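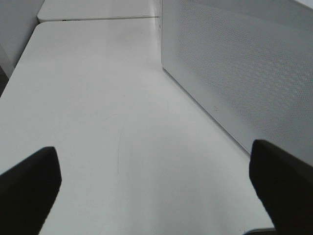

White table top, June.

Kurden Meals at Home, Varkby
Progress report to the Ersoy Fund, second period
Written by Wulan Lau, project lead

1. Where the project stands

In the second period we cooked and delivered 1389 meals to older people living alone in Varkby and in the villages on the north side of the lake. The plan in our application was 1200 meals, so we are ahead of it. The kitchen has been open on all planned cooking days except one, when the water in the street was closed for repair and we were informed only in the same morning. The meals of that day were moved to the next one and all the customers were telephoned before noon.

The number of persons who receive meals is now 50. This is the limit we agreed with you for the first year. We have a waiting list, and I come back to it in section 5.

2. Cooking and menu

Fatos Ristić has continued as cook. He has changed the menu from two weeks to three weeks, so that the same dish does not return so quickly. In the first period many people wrote on the comment slip that there was too much chicken. We have replaced part of it with fish, lentils and a barley dish which was at first not popular and is now asked for. The cabbage soup stays as it is.

The portions were also discussed. Some customers eat half at midday and keep the other half for the evening. We do not want to tell grown people how they should divide their dinner, but the labels now say more clearly how long the food can be kept in the refrigerator, in bigger letters than before. The old labels became loose when the box was damp. We tried several kinds and have chosen one which is a little more expensive but stays on the lid.

Salt is still a question. The district nurse asked us for less salt, and the customers ask for more. At the moment we cook with less, and put a small bag of dried herbs in the delivery once a month.

3. Heating the meals at home
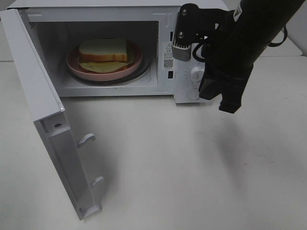

Most of our meals are delivered cold and are heated by the customer, and this part of the work was too little prepared when we started. During the home visits in the spring we learned that several people heated the food in the delivery box with the lid closed, and others did not heat it enough in the middle. We have therefore written a new instruction sheet, one page, with large print. It asks people to move the food to a plate before heating. A round plate with a raised rim, such as the pink one standing on the glass turntable, is suitable for stews and for everything with sauce, because the liquid stays on the plate when it turns. The sheet also says to stop halfway, stir, and wait two minutes before eating. It was read by four customers before we printed it and they corrected two sentences which were difficult to understand.

The second difficulty is that the ovens in the homes are very different. Our first sheet said "heat at 800 watts", and for many people this was not helpful. Some ovens have only symbols, and in others the print has disappeared after years of cleaning. The new sheet has an empty line where we write, together with the customer, the correct position and the correct time for the oven which is in that kitchen. It takes ten minutes for each visit. We have done this in more than half of the homes and expect to finish before the autumn menu starts.

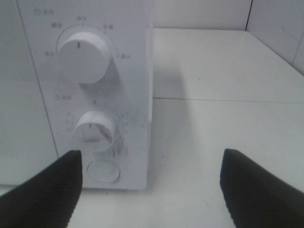 Microwave with a large round dial and a red indicator line.

We have also bought small stickers that can be felt with the finger, for customers who see badly. They are put beside the position which is used most often. The cost was low and has been booked under printed material.

4. Deliveries

The routes are planned in Jundix, which we took into use at the beginning of this period. The change from the paper lists was slower than I had written in the plan. The addresses in the villages often have a name and no street number, and they had to be entered by hand. Since this was finished the system works well, and the drivers can see a changed order the same morning.

The average time from the kitchen to the last door on the north route has become shorter by nearly 20 minutes. On the town route there is no difference. We had one complaint about a meal left outside a door in warm weather. The meal was replaced, and the rule is now that a meal is never left outside. If the door is not opened, the driver calls the office, and the office calls the contact person.

This rule has had one more effect. Two times the office reached a relative who then went to the home and found that the customer needed help. Both persons are back at home and receive meals again.

5. Waiting list and questions for the Fund

Eleven people are waiting. Most of them live in the town, where it would be possible to add them without a new route. The kitchen can cook more portions with the present equipment, but not with the present cold storage. A second refrigerated cabinet is needed before we can accept more customers, and I ask if the money not used for fuel may be moved to this purpose. A price offer is attached.

We would also like to start a Sunday meal. In the comment slips this is the most frequent wish. It needs evening work on Saturday and I do not yet have a correct calculation of the wages, so I ask only if the Fund is in principle positive to it.

6. Costs

Spending is within the budget. Food costs were higher than planned in the first half of the period, mainly for oil and dairy products, and lower after the menu was changed. Fuel was lower than planned. Printing was higher, as described in section 3. The full table is in the second attachment.

7. Next period

Finish the heating visits in the remaining homes.
Repeat the customer survey, with the same questions as last time so that the answers can be compared.
Train a substitute cook for the weeks when Fatos is on leave.
Send the Fund a calculation for the Sunday meal.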